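Kundero Hall - Pre-Season Inspection, Stage and Backstage
Visiting company: Plostus Dance Theater
Inspected by: Marilou Enriquez
Accompanied by: Carter Desjardins (stage), Tzu-hsuan Chung (wardrobe)
Month: July
Area covered: 2,018 sq ft, stage, wings, trap room, dressing rooms, wardrobe. Auditorium and lobby are on a separate sheet.

Key: OK = acceptable. ACT = action needed before first rehearsal. MON = acceptable, check again at mid-run. N/A = not used for this production.

SECTION A - STAGE FLOOR

A1. Deck free of splinters, raised edges and exposed fasteners. ACT
Raised edge at the upstage left trap cover. A bare foot dragged across it will catch. Sand and refit. The company dances barefoot for the whole of the second part and stamps hard near this position.

A2. Trap covers locked and flush. ACT
See A1. Lock itself works. The other cover is screwed shut for the season.

A3. Dance surface taped at all seams. OK

A4. Surface cleaned with approved product only. MON
Carter found residue downstage center, probably from the last rental. Damp mopped during the inspection. No polish, no rosin without written agreement from Lorna Gunn.

A5. Ankle bells: loose parts control. ACT
Each dancer wears bell pads. Bells come off in performance and are a serious slip hazard on this floor. Company to check stitching before each show. Stage crew to sweep at intermission as well as before the house opens. Add to the running sheet.

A6. Glow tape on step edges and wing lines. OK
Replaced in the spring. Stage right step is starting to lift at one corner.

SECTION B - OVERHEAD AND FIXED HARDWARE

B1. All hung units have a safety cable. OK

B2. Clamps and brackets tight, screws present and seated. OK
Checked by hand from the ladder, upstage to downstage. The half-curtain used for character entrances is held by two people and is not flown, so it is left out of this section. See C3.

B3. Load chart posted and legible. ACT
Chart is posted but faded. Reprint and laminate.

B4. Hand lines and cleats free of wear. MON
Line on the masking leg, stage left, shows flattening where it crosses the cleat. Still serviceable. Replace at the end of the run or sooner if any strand breaks. 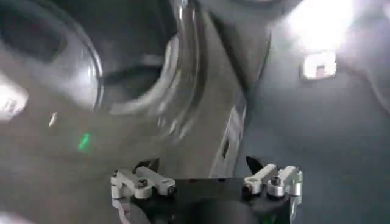 Light grey brackets, screw head in the top face of each.

SECTION C - OPEN FLAME, SMOKE AND HAND PROPERTIES

C1. Open flame permit on file. OK
Permit covers the standing brass lamp at center stage only. It does not cover torches. The company asked about torches and the answer was no.

C2. Lamp placed on a fixed base, 5 ft minimum from curtain and costume path. ACT
Placement is fine for the solo scenes. In the battle scene the skirts swing wide and the clearance is lost. Hiu-tung Fung (company stage manager) will re-block the turn or move the lamp downstage. Re-measure at the technical rehearsal with dancers in full skirts. Practice skirts are narrower.

C3. Half-curtain flame treated, certificate on file. ACT
No certificate. Silk border, cotton body. Company believes it was treated before the previous tour but has no paper. Do a field test on a thread sample or have it treated again.

C4. Fire watch assigned. OK
One person each side, no other duties while the lamp is lit. Extinguishers in date.

C5. Swords, clubs and staffs inspected for cracks and loose heads. OK
One club had a loose head and was taken out of use. Company carries a spare.

C6. Drums and stools clear of exit path. MON
Musicians stand upstage right. Cases were stacked in the wing during load-in and moved on request. Expect this to come back.

SECTION D - DRESSING ROOMS AND MAKEUP

D1. Floor space for makeup application. OK
Performers lie on mats while makeup is applied. This takes several hours for the principal roles, so the room must be heated or cooled from early afternoon. Doors must not open onto the mats.

D2. Makeup products labeled, with ingredient sheets. ACT
Base pigments arrive as powders and are mixed on site with oil. Jars from the Pan kit are labeled, others are not. Label with contents and date mixed.

D3. Eye wash station within 10 seconds of the makeup area. OK
Walked by Marilou from the farthest mat. Bottle seals intact.

D4. Mirror lights, cords and outlets. OK

D5. Headdress storage. ACT
Headdresses are on an open shelf above shoulder height. They are heavy. Move to the lower shelf or the table.

SECTION E - WARDROBE AND LAUNDRY

E1. Washing done off the premises or in a machine approved for use. OK
The hall has no laundry. Company uses an outside machine. Skirts and jackets are never machine washed. Undershirts, head wraps and leg wraps only.

E2. Machine checked empty before loading. MON
Wardrobe to look inside the drum and feel around the door seal before each load. Loose bells and hooks will damage it.

E3. Makeup oil on cloth. ACT
Oily cloths must not be piled warm after drying. Hang or lay flat until cool. Post the notice in the wardrobe room.

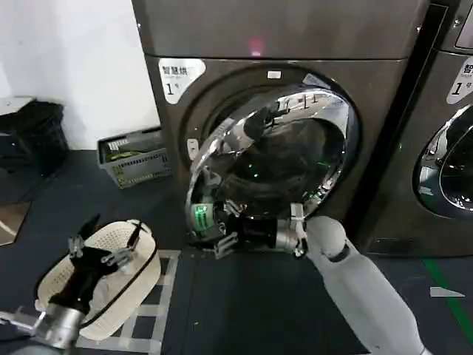
Machine no. 1, door open, red indicator lit.

E4. Cloth and wraps sorted after each show. ACT
Head wraps carry sweat, pigment and sometimes pins, so they are kept apart from the leg wraps from the moment they come off. Tzu-hsuan will run two bins, marked, one at each dressing room door. Closed plastic tubs were in use at the inspection and are to be withdrawn. 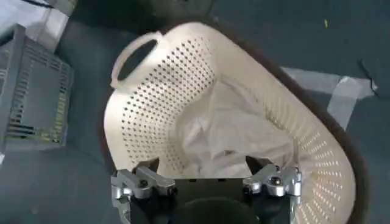
Wraps waiting for the wash need air on all sides and must not sit in a tied bag overnight. Bags from the Naver order can be kept for dry shoes. Use a basket with holes through the walls and a molded handle, on the pattern of the cream-white one with the single crumpled cloth in it, and keep the fill low enough that pins can be seen. Empty it every night, including nights with no show the next day.

E5. Sewing kit, irons and steamers. OK
Steamer hose replaced. Iron to be unplugged at the half-hour call.

SECTION F - EXITS AND COMMUNICATION

F1. Both stage exits clear and unlocked during occupancy. OK

F2. Emergency stop announcement agreed. ACT
Drumming is loud enough to cover a spoken call from the wings. Agreed signal is work lights full on, then the announcement. Drummers to stop on the lights. Rehearse once with full company.

F3. Interpreter available for safety briefing. OK
Hiu-tung will interpret. Written version to follow.

ACTIONS OUTSTANDING
A1, A2 - Carter, before the dance surface goes down
A5 - Hiu-tung and Carter
B3 - Lorna
C2 - re-measure at technical rehearsal
C3 - Hiu-tung. Curtain is not to be used near the lamp until closed
D2, D5 - company makeup lead
E3, E4 - Tzu-hsuan
F2 - all

Comment from Lorna Gunn: C3 is the only item that can hold up the opening. If the thread test fails, use the hall's plain treated curtain and note the change in the program.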